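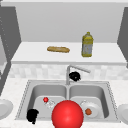

Sink view, sink task, Tavent simulator.

Load the kitchen in Tavent and set the plate as the target before adding the arm. Lock the counter height first.
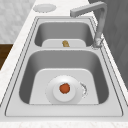
Next, run 20 resets at low speed and log each grasp – 4 cameras are enough on a home PC.

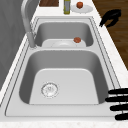 Ekene Edet writes that the fingers clip the rim unless the collision margin is raised before the first run. Set it in the Dutov config, then restart.

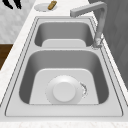
Both basins clear, food on the counter plate.

Last updated 27th July
Contact Aurora Caldeira | © Drostimine | Back to top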